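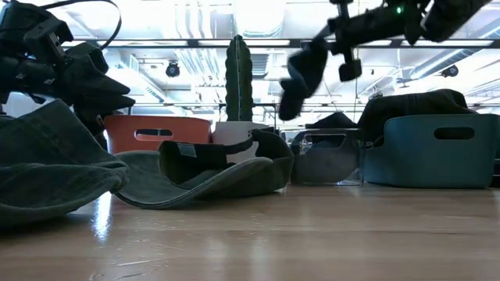 Tangen training kit for two-arm sorting: a review after a month of hats

I have wanted to write this one up since March, when our little group at Harnton finally got Tangen running on both arms, and I'm glad I waited, because my opinion of it has changed at least twice (and my coworkers have heard every version). Tangen is a method and a set of training scripts in one package. You record people driving the arms through a job, it learns a policy from those recordings, and then it does a second pass using only the moments where a person had to step in and correct it. That second pass is what you're really paying for.

We tried it on sorting caps and hats into plastic bins. Hats are wonderful test objects and also a terrible nuisance. A baseball cap lying on its side gives you a nice stiff brim to grab, while a soft hat folded flat is mostly a heap of cloth with no obvious handle anywhere. Add a see-through bin, where the cameras get the contents and the reflections all mixed together, and a glossy wooden tabletop that throws the ceiling lights right back at you, and you have a job that sounds like a chore for a seven-year-old and will eat your whole week.

We started with 500 recordings. The first-pass policy was fine with brims and pretty hopeless with anything floppy. It would pinch a fold, lift, lose it, and go back to the same fold - very patiently, I'll give it that! Then we collected 303 corrections over 4 afternoons and ran the second pass, and the difference was lovely to watch. It began going for the thicker layers, and it stopped dithering so much over the rim of a bin before letting go.

For comparison we ran Misstead, our old standby, on the same recordings. Misstead trains faster and its manual is far better written. It never got comfortable with the soft hats, though, and it has no tidy way to use corrections, so you end up mixing them in with everything else and hoping.

My grumbles: the Tangen log viewer is slow, and the default settings assume matte surfaces, so plan on a day of fiddling if your table shines like ours. I'd also love to see it tried on the Pernberg towel set before I promise anyone it handles cloth in general.

Would I recommend it? Yes, if you have two arms and people willing to sit and correct them. With one arm and a short deadline, I'd stay with Misstead for now.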